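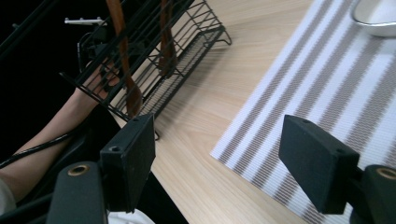 Oiling a table that gets eaten off every day: is it worth the bother?

Reading time: 4 minutes
Print this thread | E-mail this thread

kettleside wrote:
We've had our kitchen table for 19 years and in that time I have done nothing to it except eat at it and occasionally apologise to it. My brother-in-law visited in March, ran his hand along it like a vet with a sick horse and said it was "thirsty". He has since posted me a tin of oil. The tin says two coats, a day apart, with no use of the table in between. There are five of us. Where does he think we're going to have our tea?

So: oil, wax, varnish, or carry on as before and stop inviting him?

Valdis Lapiņa wrote:
Oil. Thin coats, and wipe off far more than you think you should. People leave it sitting on top and then write in to say the table is sticky. Lay the rags out flat outdoors to dry afterwards, don't screw them up and bin them, they can catch fire on their own.

And your brother-in-law is wrong, wood isn't thirsty. It's dead.

plumduff83 wrote:
Varnish. I oiled mine for years and every mug of tea left a ring you could have dated the house by. Three coats of matt varnish and it has now survived two teenagers and a fondue.

Valdis Lapiņa wrote:
And when the varnish chips?

plumduff83 wrote:
It hasn't.

Valdis Lapiņa wrote:
It will.

kettleside wrote:
I'm glad I asked somewhere calm.

Jaanus Strazds wrote:
You're both leaving out the cheap answer, a decent placemat and the habit of using it. Ours is pale wood with no end of pattern in it and I'd be sorry to bury that under anything shiny. Mats down for meals, damp cloth after, dry cloth after that. I do a coat of oil once a year, when my wife is at her sister's and can't see the kitchen.

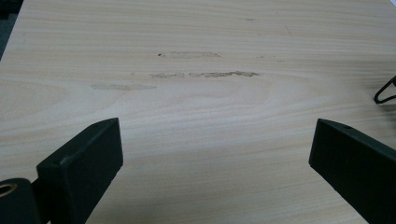
Pale wood, with the loops in the grain I'd rather not varnish over.

One thing I'd add. Do a test patch on the underside before you commit. Oil can turn a light wood the colour of weak tea, and some people are upset by that. I wasn't warned about it with the bathroom shelf and I still get reminded.

plumduff83 wrote:
Nice grain, I'll give you that. You could still see it through matt varnish though.

Valdis Lapiņa wrote:
You could see it through a shower curtain as well.

mrs_tansy wrote:
Placemats are all very well until you wash them. I had a woven set that went in at 40 degrees and came out as coasters. Also crumbs get down in the weave and live there. We went over to a wipe-clean cloth and I know it's what my nan had, and I've made my peace with it.

Jaanus Strazds wrote:
Shake them out of the back door. If they need more than that, cool water and a soft brush, then dry them flat.

mrs_tansy wrote:
With respect, you have not met my grandchildren.

oddsocks_pete wrote:
Has anyone used wax on its own? I did our sideboard with it and it looked lovely for around a fortnight. Then somebody put a hot casserole on it and I could read the maker's name off the bottom of the dish, backwards.

Valdis Lapiņa wrote:
Wax is for things you look at. Keep it off anything with gravy in its future.

kettleside wrote:
Update, 29 October 2024. I did the patch underneath as Jaanus suggested, lying on the floor with a torch in my teeth while the dog stood on me. It's gone a bit yellower and I quite like it. I also found a lump of chewing gum that both my sons deny.

Going with oil. First coat goes on when the children are at their gran's, and we'll eat standing up. I haven't told my brother-in-law and would prefer it if he never found this forum.

plumduff83 wrote:
See you back here in a year when you want it varnished.

Valdis Lapiņa wrote:
Rags flat, outdoors. Please.

Related threads
White heat marks and the mayonnaise method
Wobbly leg, have tried folded beer mat
Can you sand out biro?
Chair pads that don't slide off
Is my worktop supposed to smell like this?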